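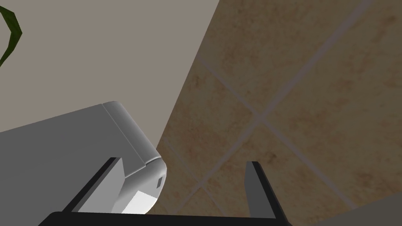 Galerie : la pince qui ne voulait plus se refermer

Vue de la caméra de poignet dans notre appartement simulé. Les deux doigts sont grands ouverts, le gauche tout près de l'extrémité arrondie de l'appareil blanc, le droit au-dessus du carrelage. C'est dans cette posture que nous avons appris à reconnaître la panne !

Un mot sur le projet

Kidalo est notre environnement de simulation domestique : un logement rendu en 3D, un bras, une pince à deux doigts et une longue liste de tâches ménagères. Nous y faisons tourner les commandes écrites chez Fetora avant de les confier au vrai bras de l'atelier Contreras. En mai, tout allait bien. Puis une mise à jour du contrôleur a introduit un défaut vraiment passionnant à poursuivre, et cette page lui est consacrée.

Ce qui se passait

Le bras approchait normalement de sa cible, puis l'ordre de fermeture partait et la pince restait ouverte. Aucun message d'erreur, aucun arrêt. Le bras continuait sa trajectoire comme s'il tenait quelque chose – et le journal, lui, notait une prise réussie. Sur 203 essais rejoués avec la nouvelle version, 19 présentaient ce comportement. Assez peu pour passer entre les mailles, beaucoup trop pour envoyer le code à l'atelier.

Ce qui nous a mis sur la piste

Les échecs arrivaient tous avec un poignet fortement incliné. Dans la vue en tête de page, la limite entre le mur et le sol file en diagonale et les joints du carrelage partent de travers : voilà le genre d'inclinaison dont nous parlons. Nous avons donc rejoué la même approche par pas de 20 degrés, et la panne revenait à chaque fois au même endroit. Quel plaisir de voir enfin un défaut capricieux devenir parfaitement reproductible !

La cause

Le module Plident, qui surveille les collisions, bloquait la fermeture des doigts dès qu'il estimait un obstacle trop proche. Jusque-là, rien à redire. Mais son refus n'était jamais transmis au planificateur, et il pouvait durer jusqu'à 30 cycles. Passé ce délai, la séquence reprenait à l'étape suivante, pince ouverte.

La correction

Un refus de fermeture arrête désormais la séquence et s'affiche en clair dans le journal. La prise n'est validée qu'après lecture de l'écartement réel des doigts. Nous avons aussi ajouté les poses inclinées à la série de tests lancée chaque nuit, avec les vues de poignet enregistrées en même temps que les positions articulaires.

Page mise à jour le 16/06/2020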